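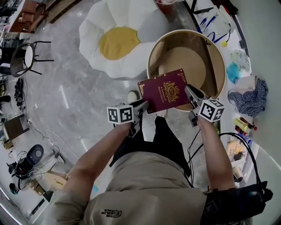
Passaporte bordô.

Trorkenar: linhas MRZ de passaporte para teste de leitores e validadores

Pesquisar neste repositório Digite um termo Ir

Resumo

Trorkenar reúne 3.000 registros de zona de leitura mecânica (MRZ) no formato TD3, usado em cadernetas de passaporte. Cada registro traz as duas linhas de 44 caracteres, os nomes na grafia de origem e uma indicação dos erros introduzidos, quando existem. O conjunto serve para testar rotinas de análise sintática, cálculo de dígitos verificadores e transliteração de nomes. Não contém imagens de documentos.

Os registros são gerados por programa. O código do emissor é sempre UTO, reservado para espécimes, e nenhum número foi copiado de documento emitido.

Conteúdo

registros.csv — tabela principal, UTF-8, separador ponto e vírgula, com cabeçalho
translit.csv — tabela de substituição de caracteres usada na geração
erros.txt — definição dos códigos de erro
verifica.py — recalcula os dígitos e compara com as linhas gravadas

Colunas de registros.csv

A tabela tem 12 colunas, nesta ordem:

id — inteiro, único
lote — execução do gerador que produziu o registro
particao — ajuste ou teste
emissor — código de três letras
escrita — latina, cirílica ou grega
sobrenome_orig — sobrenome antes da transliteração
nome_orig — nomes próprios antes da transliteração
linha1 — linha superior da MRZ
linha2 — linha inferior da MRZ
digitos_ok — 1 se todos os dígitos verificadores conferem, 0 caso contrário
erro — código do erro introduzido, vazio se não houver
truncado — 1 se o nome excedeu as 39 posições disponíveis

O caractere de preenchimento é sempre "<". Planilhas costumam converter campos que parecem datas ou números; abra o arquivo com todas as colunas em modo texto.

Dígitos verificadores

O cálculo segue a regra publicada no Doc 9303 da ICAO: pesos 7, 3 e 1 repetidos da esquerda para a direita, soma módulo 10, letras de A a Z com valores de 10 a 35, preenchimento com valor zero. A linha inferior tem dígitos próprios para número do documento, data de nascimento, data de validade e dados opcionais, além do dígito composto.

Quando o campo opcional está vazio, o dígito correspondente pode ser 0 ou "<". O conjunto traz as duas formas. Um validador que rejeite uma delas vai apontar falhas em registros corretos.

Códigos de erro

São 6 códigos:

E1 — troca entre a letra O e o algarismo 0
E2 — transposição de dois algarismos vizinhos
E3 — linha curta, com preenchimento final ausente
E4 — data impossível, com dígito verificador recalculado
E5 — separador simples entre sobrenome e nomes, no lugar do duplo
E6 — preenchimento lido como K

E2 nem sempre é detectável. Se os dois algarismos diferem em cinco, a transposição não altera a soma módulo 10 e o dígito continua válido. O mesmo vale para E6 no número do documento: K vale 20 e contribui com zero, qualquer que seja o peso. Nesses casos digitos_ok vale 1 e a coluna erro permanece preenchida. Não use digitos_ok como rótulo de "registro sem erro".

Transliteração

A tabela translit.csv foi revista em Calla e em Barnport, separadamente, e as divergências foram resolvidas linha a linha. Para Ä, Ö e Ü adotou-se AE, OE e UE. Para Ñ adotou-se N. Apóstrofos são suprimidos; hifens viram um único "<". A cedilha é descartada.

O sobrenome Yu aparece com frequência maior que a esperada no lote 3. Ele foi mantido para exercitar campos curtos, que alguns analisadores descartam por comprimento mínimo. Quem precisar de uma distribuição mais regular deve filtrar pela coluna lote.

Partições

Nearly todos os nomes longos ficaram na partição de teste em versões anteriores. A divisão atual é feita por sobrenome: um mesmo sobrenome não aparece nas duas partições.

Limitações

— Somente TD3. Cartões TD1 e TD2 não estão cobertos.
— Sem nomes em árabe, hebraico ou escritas do leste asiático na forma original.
— Os erros são introduzidos um por registro. Leituras ópticas reais acumulam vários.
— As datas usam ano de dois algarismos, como no padrão. O século não é informado.

Uso não previsto

O conjunto não permite estimar a frequência de nomes em nenhuma população e não deve servir de base para decidir sobre a autenticidade de um documento. Dígitos corretos indicam coerência interna da linha, nada além disso.

Alterações

Versão de 22 de dezembro de 2018: nova divisão por sobrenome; coluna truncado acrescentada; correção de E3, que em março ainda removia um caractere significativo nas linhas sem preenchimento final.

Pendências: exportação em JSON, segunda tabela de transliteração para o cirílico.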